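Grirkstead 26-Liter Pull-Out Kitchen Bin: Review After 5 Months

I bought the Grirkstead pull-out bin in April to replace a freestanding step can that took up too much floor in a small kitchen. It mounts inside a base cabinet on two side rails and slides out when you open the door. I paid full price for it at a local Jafarzadeh store.

The model I have is the single 26-liter version. There is also a double with two smaller buckets, one for trash and one for recycling. I looked at that one in the store and the buckets seemed too narrow for our household. We cook most nights and there are four of us.

Installation

The box has the frame, two rails, the bucket, a lid that stays behind in the cabinet, a bag of screws and a folded sheet of instructions. The drawings are small but they are correct. You need a drill, a pencil, a level and a tape measure. A paper template would have helped, and Grirkstead doesn't include one.

The frame needs 383 mm of clear depth inside the cabinet. Measure this from the back of the face frame to the nearest thing behind it, and remember pipes. My cabinet is deep enough on paper, but the shutoff valve under the sink sticks out, so I ended up using the cabinet next to it. The whole job took me most of an evening, and a good part of that was taking out a fixed shelf.

The screws in the bag are soft. I stripped one on the second turn and switched to my own.

Daily use

The rails are the best part. They run on ball bearings and come out all the way, so you can reach the back of the bucket without bending your wrist around the lid. With a full bag the slide is still smooth. It doesn't have a soft close, and if you push it hard it bangs against the back stop. After a week or so everyone in the house learned to push it gently, except late at night when it seems to bang by itself.

The lid is a flat piece of plastic that stays up in the cabinet and sits over the bucket when it slides in. It keeps most smells down. It does not seal. Fish scraps or onion ends will be noticeable the next morning when you open the door.

One thing I didn't expect is how small, light trash behaves. Snack bags, wrappers and bits of plastic film spring back open after you drop them in, and they ride up to the rim.

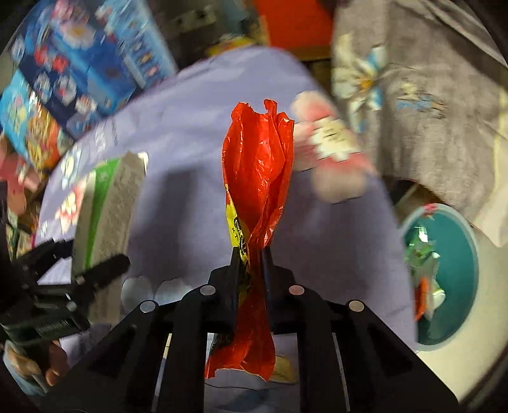
When the bucket is nearly full, the lid sweeps these pieces off the top and they fall behind the frame. I pull the bucket out every couple of weeks and clear the cabinet floor. A lid with a slightly higher lip would fix most of this. Pressing the bag down before closing helps too.

Bags

The bucket has a rim that folds over and clamps the bag. Grirkstead sells its own liners, and they fit well but cost too much. I tried Zellisov bags, which are a little short and slip out of the clamp when there is something heavy at the bottom. Otetex bags are longer and hold fine. I bought a carton of 400 and I am still working through it.

Cleaning

The bucket lifts straight out by two handles and fits in a normal sink, at an angle. The inside corners are rounded and wipe out easily. The outside has a light texture that holds on to coffee drips and needs a brush. The lid unclips for washing, but the clips are stiff and I wouldn't want to do it every week.

Wear so far

The rails show no play. The white bucket has a faint orange stain from tomato sauce that I can't get out, so I would choose the gray one if I were buying again. One of the plastic feet on the frame cracked in the second month. It hasn't made any difference to how the bin sits.

Should you buy it?

If you have a free base cabinet with enough depth, yes. It is solid where it matters and it gave us back a good piece of floor. If you want a bin that closes quietly or keeps smells in completely, look at something with a sealed lid and damped rails — and expect to pay more for it.

Rating: 4 out of 5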